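Trevo stand mixer, after one winter of bread

I bought the Trevo in December, because my wrists do not like kneading any more. My neighbour Hedvika Lukáč has the older model and she lent it to me for a weekend before I decided, so I knew more or less what I was getting. I paid 288 euros in the shop in Brostdale. On the internet it was a little cheaper, but I wanted to be able to bring it back.

First the weight. It is a heavy machine and I do not lift it every day, it stays in its corner. With a stiff dough it still walks a bit, maybe the width of a finger. I put a damp cloth under the feet and then it stays.

The dough hook is the best part. My usual rye and wheat loaf needs eight minutes on speed two, and the dough comes away from the sides clean. With small quantities it is less good. If I make only one pizza, the hook pushes the dough round and round and does not really knead it, and I finish by hand. The manual says nothing on this.

The whisk is correct for cream and for egg whites from three eggs upwards. With one egg white you can forget it. The flat beater does not reach the bottom of the bowl, and there is a screw to adjust the height which I found only after Eduardo Veloso wrote about it in the comments under my previous review. Thank you, Eduardo. A quarter turn was enough.

Noise: on speed one and two I can listen to the radio. From speed five my husband closes the door. I would not use it at six in the morning in a flat with thin walls.

Cleaning is easy except for the ring where the attachment goes in. Flour collects there and becomes like cement if you leave it until Saturday. I use an old toothbrush.

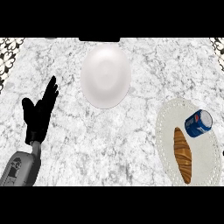 The splash guard I tried four times and then I put it in the drawer. It is in two pieces which do not close well, and the opening for adding flour is so narrow that half of it falls outside. A tea towel over the machine does the same work.

The cable is short. Mine does not reach the socket behind the bread bin, so I had to change the places of everything.

I wrote to the service in Parnska about a spare whisk and Horácio Rebelo answered me the next day, very polite. The whisk arrived the week after, in good condition.

Would I buy it again? For bread, yes. If you bake mostly small cakes for two persons, a good hand mixer costs 60 euros and takes less place. I give four stars, and the missing one is for the splash guard.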